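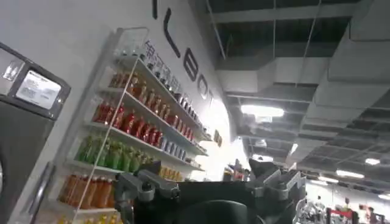
4. Stocking the drinks shelf

The Cuvden shelf arrives level and leaves your hands, in most cases, slightly less so. Check the feet before you put a single bottle on it.

4.1 Wipe each tier with a dry cloth and click the clear front rail into place. If it doesn't click, it is upside down. Everybody does this once.

4.2 Sort your drinks by colour before you load. Customers look for the red one or the green one and read the label later, if at all.

4.3 Start with the lowest tier and work up. Tall bottles go at the bottom, small cans and bottles at the top.

4.4 Load from the back, labels facing out. Leave 3 mm between bottles, or accept that lifting one will bring its neighbour along for company.

4.5 Fit a divider wherever two kinds of drink meet. Slide it in from the front - do not force it.

Note: Cans and bottles may share a tier, but keep each to its own end. Mixed rows look generous for nearly 2 hours and then look like a jumble sale.

CAUTION: Do not stand on the shelf to reach the top tier. Use a step.

CAUTION: Never lift the front rail while the tier is full.

For restocking, see section 5.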